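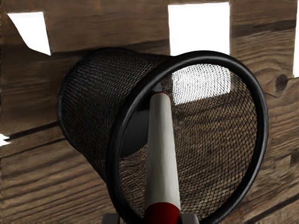
Corbeille en treillis métallique noir, couchée sur des planches

Accueil > Bureau et rangement > Essais > Corbeilles à papier

Rechercher un article, une marque... OK

Corbeille en métal Flindeder : notre avis après un hiver au bureau

Par Nabila Alaoui

J'ai acheté la Flindeder en décembre pour remplacer une corbeille en plastique dont le fond s'était fendu. Je travaille chez moi quatre jours par semaine et j'imprime beaucoup : épreuves à corriger, devis, bordereaux de transport. Il me fallait un modèle assez grand pour tenir la semaine et assez stable pour ne pas basculer quand je recule ma chaise.

Le choix en magasin se limitait à trois modèles. La Grurkley, en tôle pleine, résonne à chaque fois qu'on y jette quelque chose et coûte presque le double. La Ghauri, en osier, accroche les collants et perd des brins au bout de quelques mois (j'en ai eu une dans mon ancien appartement). Restait la Flindeder, en treillis métallique, vendue sans carton, avec une simple étiquette sur le bord.

Poids et stabilité

À vide, elle pèse 428 grammes sur ma balance de cuisine. C'est peu. Posée sur un parquet, elle glisse si on la touche du pied, mais elle ne se renverse pas. Sur un tapis elle ne bouge plus du tout. J'ai fini par coller dessous quatre patins en feutre, surtout pour le bruit.

Contenance

J'y ai mis une ramette entière de 500 feuilles froissées une par une -- des brouillons que je devais jeter de toute façon. Il a fallu tasser deux fois. En usage normal je la vide le mardi, veille du ramassage du papier, et elle est rarement pleine. Pour un bureau partagé à trois ou quatre personnes, il faudrait en prendre deux.

Entretien

Le point faible du treillis, quelle que soit la marque. La poussière se met dans les mailles et un chiffon ne suffit pas. J'utilise une brosse à vaisselle et de l'eau tiède, puis je laisse sécher la corbeille la tête en bas. Les copeaux de taille-crayon passent au travers, de même que les confettis de perforatrice. Pour cela, un sac est nécessaire. Les sacs Flustari en 20 litres vont bien, à condition de rabattre largement le haut, sinon ils descendent au bout de deux jours.

Finition

Rien à signaler sur la peinture, sauf un petit éclat près de la base, présent à l'achat. Les soudures sont propres à l'intérieur. Je n'ai pas constaté de rouille, mais je ne la mettrais pas dans une salle de bains.

Note : 7 sur 10. Elle aurait eu 8 avec des patins fournis. À éviter si vous jetez des sachets de thé ou des trognons de pomme -- prenez alors un modèle à paroi pleine.

Contact | Mentions légales | © Tous droits réservés | Haut de page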